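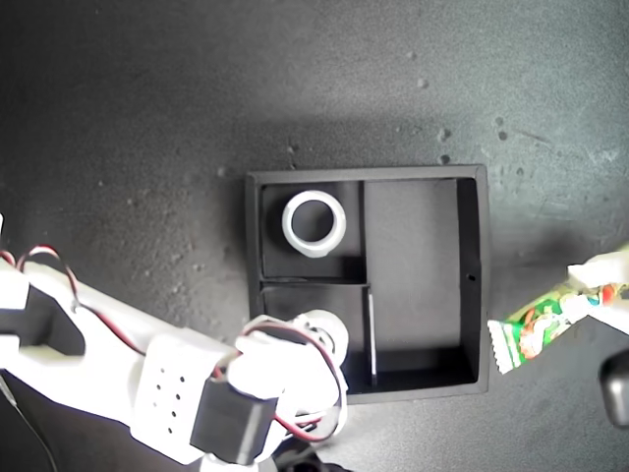 A green snack wrapper and the three-compartment tray.

Lolley
A small dataset of snack tasting notes

Hello, and thanks for having a look! Lolley is my collection of tasting notes on crisps, biscuits, cereal bars, boiled sweets and anything else you can buy at a till and eat on the way home. It has 549 notes in it at the moment, every one of them typed up by me or by Mitali Siddiqui, who has a much better nose for paprika than I do (and a much lower opinion of coconut).

I started it because I kept buying the same disappointing oat bar. I'd get home, take a bite, remember that I'd hated it last time, and then forget all over again by the next shop. So I began writing things down in a notebook, the notebook got greasy, and in February I moved the lot into a spreadsheet.

What's in the folder

notes.csv - the main file, one row per tasting
snacks.csv - one row per snack, with maker, type and pack weight
words.txt - the tasting words we try to stick to
old_notebook.csv - the early stuff, messier, kept apart

If you only want one file, take notes.csv. It makes sense by itself.

Columns in notes.csv

note_id: a number, no meaning beyond the order I typed them in.
snack_id: matches the one in snacks.csv.
taster: Z or M. Z is me, Zulema Olivares.
crunch, salt, sweet: scores from nought to ten. Blank means we forgot, and please don't treat a blank as nought! I did that once in a chart and it made a very nice flapjack look like wallpaper paste.
aftertaste: free text, usually short.
again: yes, no or maybe. This is the column I use most. Would I buy it again with my own money?
comment: whatever we felt like saying. Up to 1,000 characters, though most are one line and a few are just "no".

A row looks like this:

note_id, snack_id, taster, crunch, salt, sweet, aftertaste, again, comment
212, 58, M, 8, 6, 1, vinegar then nothing, yes, better from the bottom of the bag

How we taste

We're not scientific, but we do have habits. Packs get opened the same day we taste them. Water in between, never tea (tea makes everything with chocolate in it score higher, I'm convinced). We write our scores down separately before we talk, otherwise I just copy Mitali. If a snack has lots of pieces in the pack we each eat at least three, because the first crisp out of any bag is a liar.

The word list has 36 words on it. It used to be a lot longer, but we had "toasty", "toasted" and "toast-like" as three different entries and couldn't agree on which was which. If you find a word in the aftertaste column that isn't on the list, it's probably from before the tidy-up, or I was in a mood.

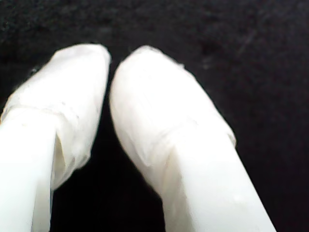 Things to be careful about

We buy what we fancy. That means the cheese and onion end of the shop is very well covered and anything with liquorice hardly gets a look in. There are 2 liquorice notes and they're both rude.

Makers change their recipes without telling anybody. The Witora seeded crackers changed between my first note and Mitali's, I'm fairly sure, and the two rows disagree wildly. I've left both in. Same goes for Bratu wafers, where the pack weight dropped and I only spotted it afterwards - snacks.csv has the newer weight.

Scores drift as well. I was a generous marker in the early days and I've got stingier, so I wouldn't compare my oldest tens with my newest ones. Mitali has been steady all the way through, bless her.

Please don't use any of this for allergy information. We don't record ingredients and never have. Read the pack.

Licence and thanks

Use it however you like, for charts, homework, pub arguments, anything. A mention would be lovely but I won't chase you for it. I tidy the files with Bistik, a little script I wrote that strips stray spaces and grumbles about missing ids. It isn't in the folder yet as it's held together with string, but ask and I'll send it.

Sending us notes

Yes please! Use the same columns, pick a letter for yourself that isn't Z or M, and put the full name of the snack as it's printed on the pack. I'd love more notes on things from outside Britain, and somebody must like liquorice.

Changes

June 13, 2026: added the spring notes, fixed the Bratu pack weight, merged the toast words.
Before that: moved the notebook rows to old_notebook.csv, took out a duplicate ginger nut.

Still to do: give the dips their own type. At the moment hummus is filed under "other" with the pickled eggs.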